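Can a Robot Do My Chores Yet? (Plus Tips for the Rest of Us)

I get asked this every January, right when the garage is at its worst! So, short answer: a few of them, kind of. My robot vac (a Plurnlow, bought used) does the hall just fine as long as I pick up the socks first, and picking up socks was the part I wanted help with. Folding towels? My neighbor Nkrumah Dankwa is keener on gadgets than I am and he still folds his own.

The workshop is where it gets interesting. Arms on a bench are great at the same part in the same place all day long. Hand them my coffee can of mixed screws and I wouldn't bet on it. One shop arm I priced needed 800 watts and a table that doesn't wobble, and my table wobbles.

Things I've borrowed from the robot folks anyway:

Bolt it down. My vise sat loose for nearly six years. Two bolts and it's a different tool.

Give each part its own spot before you start. I lay brackets flat, rods sideways and anything that rolls goes in a muffin tin.

Use a plain gray or white top. Dropped screws show up so much faster than on my old plywood.

Light from straight above makes hard shadows, so I clip a second lamp off to the side (left, if you're right-handed).

Sweep last. I still do that with a broom, under the bench, where the vac gets stuck on the legs every time.
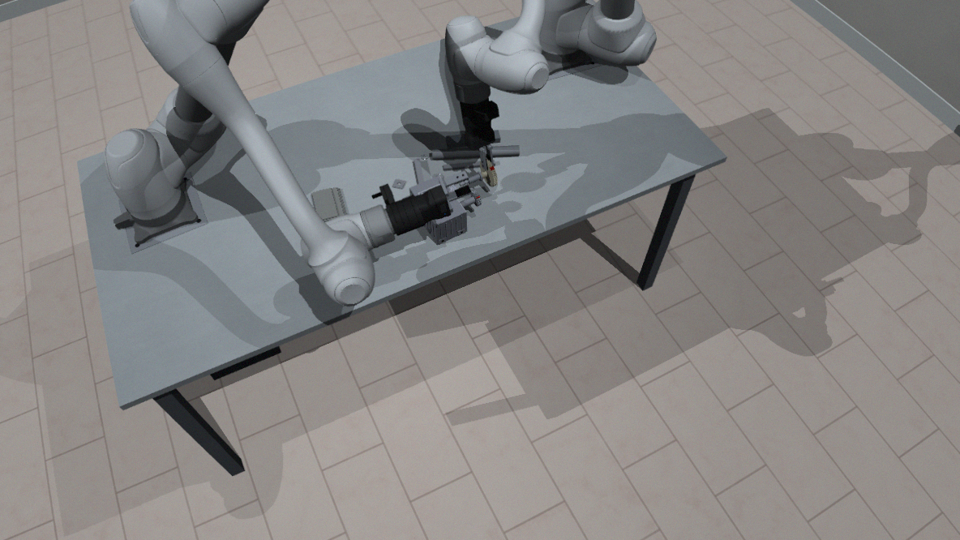 Two arms at a gray bench with a bracket, a rod and other small parts (computer rendering).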